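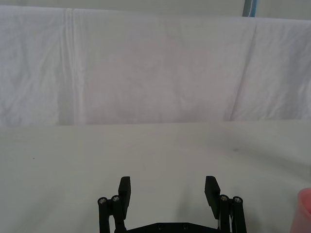
Hi all, August update from the Sutholm room. It's been a good month!

We recorded 280 demonstrations on the two-arm setup, and I threw out 17 after watching them back (mostly pauses where I lost my grip on the controls, plus a few where the arms started from the wrong pose). The rest are labeled and sitting in the Flonik folder if you want to browse. I'm really happy with how much smoother the later ones look – practice helps the person driving, too.

Most of our time went into tabletop tasks with everyday kitchen stuff. I kept the white cloth behind the table for all of it so the Elix model gets a plain background while it's still learning the basics.
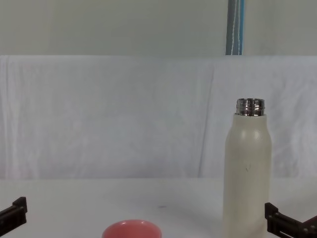

*Bottle and bowl on the table, one gripper on each side.*

The first training run took 19 hours, longer than I'd budgeted, and the policy still hesitates before it closes on anything shiny. I want more examples with metal parts before we run it again.

Money-wise we're fine. The only surprise was 2 replacement finger pads from Šťastný, and they came out of the spares line. Next month I'd like to start swapping backgrounds and lighting, so please let me know soon if you'd prefer more objects first!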